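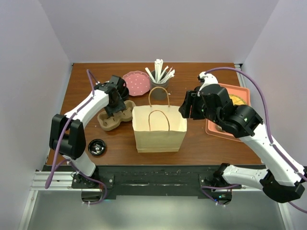 Section 7. Faults during gripping and packing

This section applies to the Ornmont two-arm table unit. It covers fault 903 (grip lost or uncertain) and must be read before the arms are restarted.

CAUTION: Press the stop button before reaching over the table. An arm may sag when power is removed. Keep hands clear of both elbow joints.

7.1 Clearing fault 903

1. Press the stop button and wait 20 seconds.
2. If an item is still held, support it from below with one hand.
3. Select Release on the Gumar panel. Do not pull the item free.

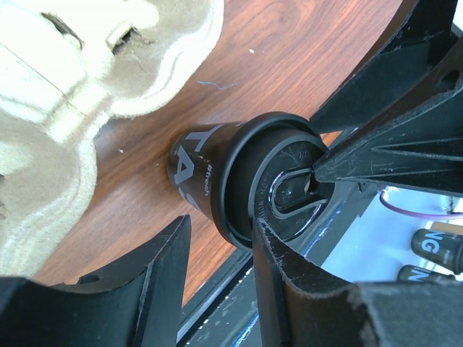
Figure 7-2. Cylindrical item held at its end cap.

4. Examine the tips of both fingers. Light scratches are acceptable. Replace any finger that is cracked or bent.
5. Wipe the fingers with a dry cloth.
6. Check that the cables can move freely at the wrist and elbow.
7. Restart at low speed and repeat the grip once.

Note: Where an item has a wider ring or flange at one end, the width setting must be taken from the part the fingers will touch. 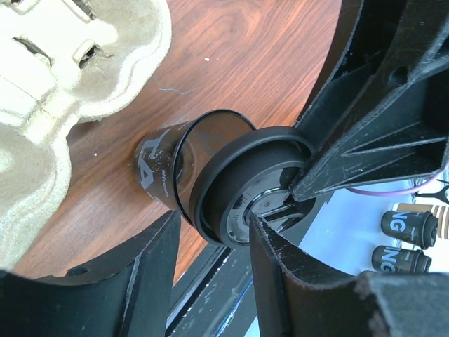
Pawlak, in remarks sent to the service desk, reported that the fault came back twice after a restart and cleared only when the width had been set again by hand.

8. If fault 903 returns, set the width by hand, record the fault and inform Velley Service. Do not raise the grip force above the factory setting.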